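About Us

Jemo started in Prerstead with a rented kitchen, a secondhand kettle, and a cordial recipe that had been sitting in a drawer for longer than anyone in the family could remember. We made it for our own table at first, then for the neighbors' table, and before very long people were stopping by the back door asking if there was any left over (there usually wasn't!). That's when we figured we had better get a proper sink and do this right.

We still make everything in small batches, mostly fruit and herb cordials you mix with cold water, and we still argue over the lemon one every July when the weather heats up and everybody suddenly has an opinion on sugar. Our fruit comes from the Gallardo orchard just up the road, and what they can't grow we buy through the market on Stundamness Street. 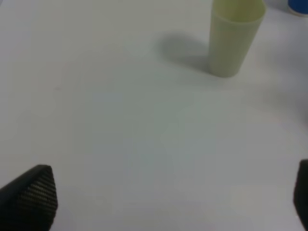
The mint gave us more trouble than all the rest put together. It took us two summers to get a mint cordial that didn't taste like toothpaste, and we went through so many bunches that the whole building smelled of it, coats and all. We're proud of that one now, and if you come by the shop it's the first thing we'll pour for you.

These days we fill 800 bottles in a good week, with two of us on the kettles and everyone else washing, labeling, or answering the phone, depending on who's closest to it. The shop out front is open whenever the kitchen is going, so please do come in, have a taste, and stay as long as you like. We also take orders for weddings, school picnics, and church suppers, and we love getting those calls, even the last-minute ones.

We like hearing from folks, too, and we keep the notes that come in pinned up by the door.

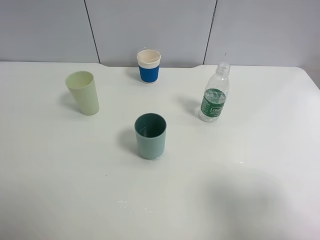
My mother won't drink anything but the plum now, one customer from Prerstead wrote to us, and she waters it down so much that a bottle lasts her half the month, but please don't ever stop making it. We have no plans to, and we've set a little extra aside this fall just in case.

We use cookies to help our site run smoothly. By continuing to browse you agree to our cookie policy. Accept | Manage settings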